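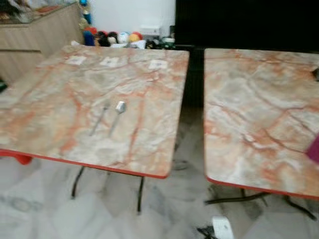
Soup nights return to Mestby hall

The Mestby soup nights are back, and what a start they have had! The doors of the old school hall opened at six in the evening, and by half past there wasn't a free chair left. Late arrivals ate standing up by the coats, and nobody seemed to mind one bit. By the end, 127 people had been fed and both of the big pots had been scraped clean.

The idea is as simple as it was last winter. You turn up, you get a bowl of hot soup and as much bread as you can manage, and you pay whatever you like into the tin by the door. Two soups are cooked each time, one of them always without meat. For the opening night it was a thick bean soup with smoked paprika, and a sour vegetable broth with lovage that had people going back to ask what was in it.

The broth was the work of Maricica Iordache, who grew up eating it at her grandmother's and has been trying to get it onto the menu for two years. "You need the sourness first, then the herbs, then you leave it alone," she said, still in her apron at nine o'clock. "Everybody wants to stir it. Don't stir it!" She has promised to write the recipe out for the noticeboard, though she warns that she has never measured anything in her life.

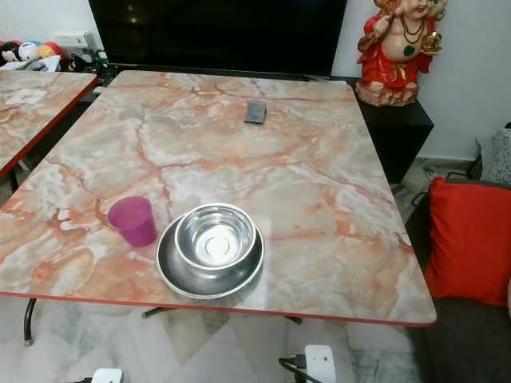
Bread came from the Stoica bakery on Mill Lane, which sent over a great heap of rye loaves and a tray of seeded rolls still warm from the afternoon bake. The rolls were gone in minutes. Stoica will be baking for the whole season, and there is talk of a cheese loaf for the February evenings (yes please).

There was music as well. Shahram Kazemi brought his setar and played for most of an hour, starting very softly under the chatter until table after table went quiet to listen. A few of the younger children sat down on the floor right in front of him and stayed there until he had finished. He has already agreed to come back, this time with his daughter on the drum, and they would love to hear from any singers who fancy joining in.

The tin held a little over £1,000 once the coins had been sorted, a wonderful sum for a first night. It goes towards new windows on the north side of the hall, where anyone who has sat through a winter meeting will know the draught only too well. The work should begin in spring.
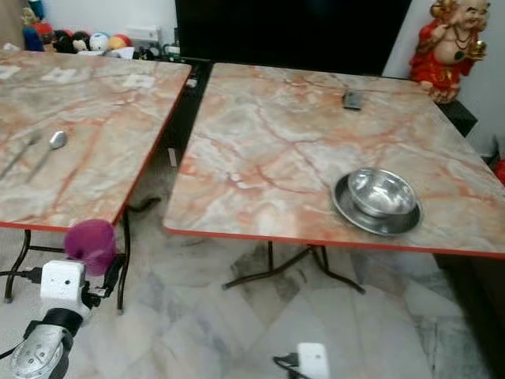 Five more soup nights are planned before Easter, one every fortnight. The next will have a lentil soup with lemon and a chicken broth with dumplings, and the Tolus walking group is coming over the hill on foot to join in - torches, muddy boots and all. Walkers from Mestby who want to meet them at the top should be at the church gate by half past four.

Serving starts at six and goes on until the pots are empty, so do come early if you are hungry. There is no need to book. Anyone who would like to chop vegetables is very welcome in the hall kitchen from two o'clock onwards; bring a sharp knife and an apron if you have one.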